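Kitchen doors: please decide before the end of February

Dear neighbors,

Many of you asked me what happens with the kitchen renewal in the Yip building, so I write the answer for all.

The offer from Stalier is accepted. They will change the doors in 18 apartments first, and the other apartments follow in spring. The price for one kitchen is 2857 dollars, with handles and hinges included. Painting of the walls is not included, and I am sorry that the first letter was not clear on this point.

You can choose between 2 styles, flat or with a border. Samples are with Salamatu Boateng in apartment 108, and she is at home most evenings after six. Please bring them back the next morning – other families are waiting.

If you want to keep your old doors, this is also possible. Write it on the form and put the form in my mailbox. Tobias Thibodeaux still collects old handles for the workshop, so do not throw them away.

Lok-yiu Choi
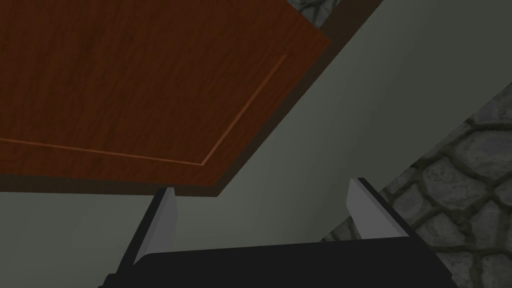

Wood-grain panel with a lighter orange border line (computer rendering).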